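Saturday

Back at the Votulbridge kitchen, and I have made my peace with the toaster. Two slots, four people wanting toast. We all pretend this is a scheduling matter.

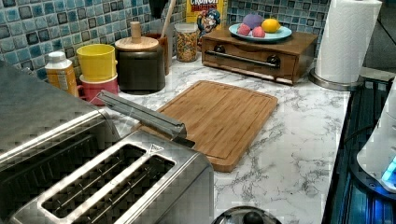 Yi-chun wants to know why I won't use the grill like an adult. Because the grill smokes, Yi-chun.

Moved on to cereal, a coward's breakfast - the Cap'n Crunch is out by the jar, next to the wooden spoon's crock.

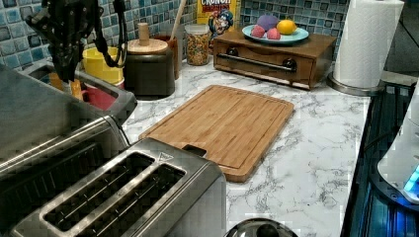 Rafsan's view is that cereal counts as supper too. I had it at 23 past seven.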